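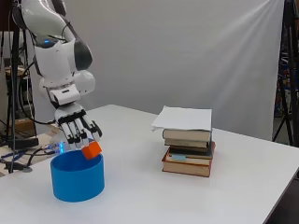
Aufgeräumt: Der weiße Tisch

Seit November räumen wir bei Undetti unsere Arbeitsräume neu ein. Den Anfang machen die Tische, weil sich dort am meisten ansammelt. Es gibt 11 Plätze, für jeden gilt dieselbe Regel: Kleinteile kommen in einen Behälter, Bücher auf einen Stapel, alles andere ins Regal.

Der blaue Behälter
Rund, niedrig und oben offen. Kleine Dinge wie der orange Würfel finden darin Platz, ohne dass man einen Deckel suchen muss. Geleert wird er einmal in der Woche, am späten Nachmittag.

Der Bücherstapel
Vier Bände, der größte mit rotbraunem Einband zuunterst. Das lose Blatt obenauf gehört noch abgeheftet. Wer ein Lesezeichen in einem Band findet, lässt es bitte stecken.

Nächster Raum
Als Nächstes ist das Magazin in der Skultham dran. Dort stehen einige 1.450 Bände, die Napaporn Chaiyaporn nach Größe sortiert. Für die Regale haben wir drei Wochen eingeplant. Freie Behälter bitte im Büro Cirkik abgeben, doppelte Bücher ebenfalls.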